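The Night Bin

I worked the returns bench at Van Hecke for nine years before they gave me a trainee with one arm.

Sem Vandenberghe called it that. The rest of us called it Plillcombe, after the town where our old foreman retired, because it was slow and wouldn't be rushed. My job used to be picking — reach in, grab the thing, look at it, send it where it goes. A shift was 300 items and a sore shoulder. Now my job was to fill the bin, watch Plillcombe pick, and write down what went wrong (plenty did, those first weeks!).

Geert Jacobs from the office came down on 18 February 2019 with a cake and a speech. He said our hands were being freed up. Sem looked at his hands and asked what for, and Geert cut the cake.

I'll admit I got fond of the thing. You start choosing what goes in the way you'd pick toys for somebody's kid. A green building block, easy. A purple thing with a knob on top, not so easy. A white roll standing on its edge, because I was in a mood that day. 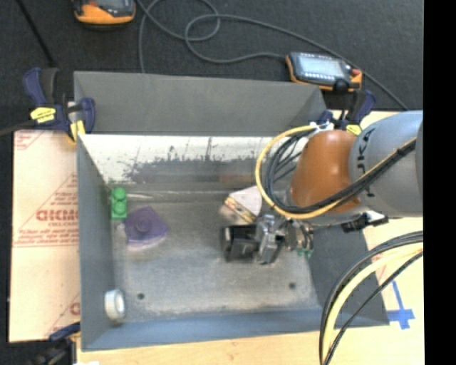
Sem moved to the Gravska site in September. They needed people who could drive a forklift, and he said he'd go crazy writing notes about a machine's bad days. I got his chair and his good pen.

The shoulder's better, I'll say that. But I miss the talking. We used to argue across the bench all night about soccer and whose turn it was for coffee, and you can't really do that with your eyes on a gripper. Last week I caught myself telling it, out loud, to try from the other side. Then I wrote down the time, filled the bin again and called Sem on my break. He was on his break too.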